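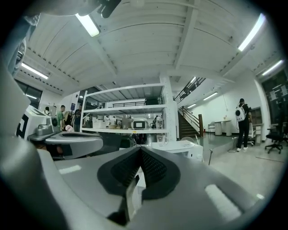
How long should I wait before watering a snake plant again after repotting?

Wait about a week if you cut or broke any roots, then water it well and let the soil dry out all the way before the next time.

I ask because I moved mine into a bigger pot on Tuesday and the leaves already look a little soft at the bottom. It was in the old soil for 3 years. It sits near a north window, and I keep the apartment fairly cool from November on.
— teguh_lau

kgomotso_n wrote:
Soft at the bottom is usually too much water. How much bigger is the new pot? If it's more than a couple of inches wider, the extra soil stays wet for a long time. I'd go back down a size.

teguh_lau wrote:
It's four inches wider. The one at the store was on sale. Regular potting mix, nothing added. I watered it right after I moved it, before I saw the answer above.

brendan_g wrote:
I don't agree with moving it again. Two repottings in one week is hard on any plant. Leave it where it is, put it somewhere warmer and hold off on water until the soil is dry to the bottom. I've had mine in oversized pots for years without losing one.

kgomotso_n wrote:
Where do you live, though? In a dry, sunny house you can get away with it. At a north window in winter that pot could stay wet for a month.

brendan_g wrote:
Fair point, I'm in Arizona. I'd still wait a few days and look at the leaves before doing anything.

ewan_dovstead wrote:
Push a wooden skewer down to the bottom of the pot and leave it for ten minutes. If it comes out dark with soil stuck to it, don't water. I do this with everything I keep indoors
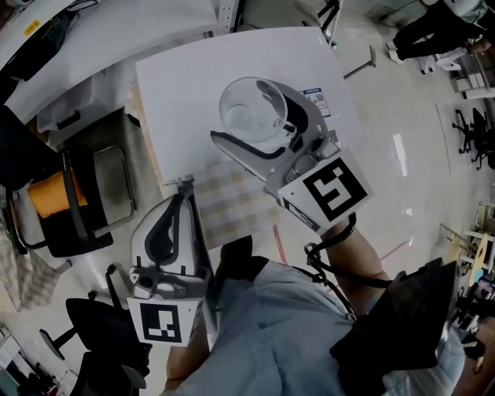

and I stopped using the cheap moisture meter after it read dry in a pot that was soaked through. If the skewer smells sour, take the plant out and look at the roots. Firm and pale or orange is fine. Brown and mushy has to be cut off. Use clean scissors and let the cuts dry for a day before you put it back in soil.

teguh_lau wrote:
Skewer came out dark but no smell. I'll leave it in the pot for now and check again this weekend.

kgomotso_n wrote:
OK. If you do end up changing the soil, mix in some perlite — a third of the total is plenty.

brendan_g wrote:
Agree on the perlite.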